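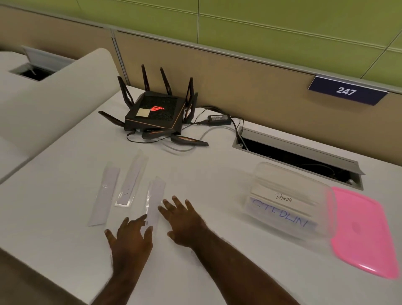 I finally got over to Jumer, the shared workshop where Halima Amadi is building her little sorting robot, Ivau. I'd been promising since September! She works at desk 247, up against a lime-green wall, and the first job of the evening was a humble one — tidying up. Long thin plastic sleeves, a clear tub with handwritten labels, the pink lid that had wandered off, all of it next to a big black router with antennas going everywhere. Ivau talks to her laptop over Wi-Fi, so the router gets the best spot. 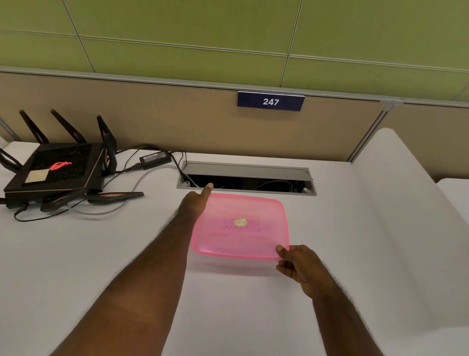 The arm, and the trouble with it

Halima has built nine versions of the wrist (nine!) and the current one uses a Dorberg servo she got secondhand. It can lift 100 grams before it starts to whine. Sorting is meant to be Ivau's whole life, so small stuff in tubs is what she practices with, over and over. 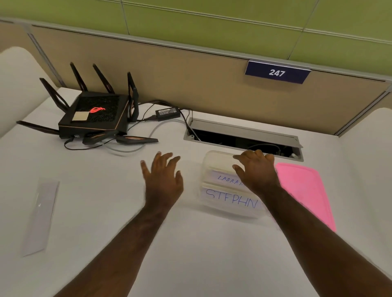
She wants it down to 5 seconds per piece, and she's so close. I stayed way too long, ate most of her crackers, and I'm going back once the new wrist is printed.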